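The Kakside Marrow

Last updated in September
474 shares | 29 comments

Mairéad Mulligan had won the vegetable cup at Kakside so many years running that the engraver had started leaving room for her. So when Arne Kramer moved into the old Nowicki place and dug up the lawn, people took an interest. He was a retired dentist. He had read a book.

"What are you putting in?" she asked him over the wall in May.

"Marrows," said Arne.

She went inside and had a cup of tea standing up.

By July his biggest one had a name, Lumum, after a god he said he'd met in a crossword. He fed it molasses through a wick and sang to it in the evenings, mostly hymns, with the verses in the wrong order. Mairéad, who fed hers horse manure and contempt, listened from her kitchen with the light off. She measured her own marrow every night with a dressmaker's tape and wrote the result on the calendar, under her daughter's birthday.

It rained for most of August. The slugs came up from the river like an army that had been promised land.

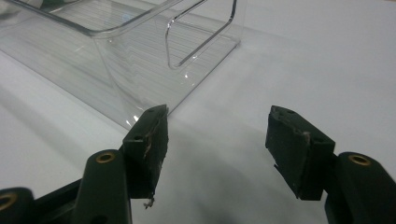
Mairéad found him at six in the morning, kneeling in his bathrobe beside a marrow with a hole in it. It was a small hole, but so is the one that sinks a boat. He didn't look up. She went back to her pantry, where the onions lived in one of those clear plastic bins with a handle cut into the end, and tipped the onions out on the floor. Then she carried the bin across the road and set it upside down over Lumum, with a brick on top.

"It won't fit once he grows," said Arne.

"Then he'd better stop growing," said Mairéad.

He didn't, of course. Two days before the show the bin was sitting on Lumum's back like a hat on a bishop, and Shaohua Zheng from the bakery was taking bets behind the rye bread. Ruoxi Feng put 200 on Arne, then went and told Mairéad, so as to be fair to both sides.

The judge that year was Shinji Arai, brought in from Mitutville because everyone local had been bribed with jam. He walked the long table with his hands behind his back. He thumped Mairéad's marrow, and he thumped Arne's, and he put his ear to the place where the slug had been.

First prize went to a nine-year-old with a cabbage.

Arne and Mairéad drove home in her van with both marrows belted into the back seat.

"That was a very ordinary cabbage," he said.

"It was a disgrace," said Mairéad, and asked him what he was doing about supper.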